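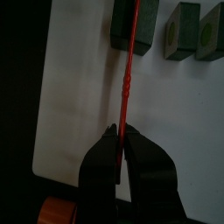
Progress report to the funder, 8/17/26
Project: Medve – learning two-arm handling from demonstration

1. Work in this period
The Clidau workspace is in use, with two arms mounted on opposite sides of the table. Wrist cameras record the grip at close range, and a fixed camera covers the whole tabletop. We collected 946 demonstrations across 9 tasks. Thin parts, such as the red rod, remain the hardest to hold at a steady angle.

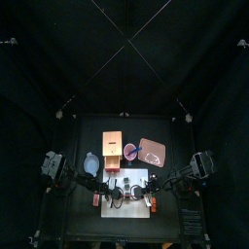

2. Method
The policy takes the wrist and fixed views together and predicts short sequences of joint targets for both arms. The layout combines a white board and small blocks with bowls, a tray and a wooden box with a drawer. Start positions are changed between recordings.

3. Results
The policy trained on both views met the target success rate on 5 tasks. With the fixed view alone, grasps on thin parts were placed less accurately – mainly along the length of the part.

4. Next steps
Repeat the thin-part trials with 8 new start layouts, then transfer the policy to the second workspace at Jisdale. Oltus will receive the full results table with the February report.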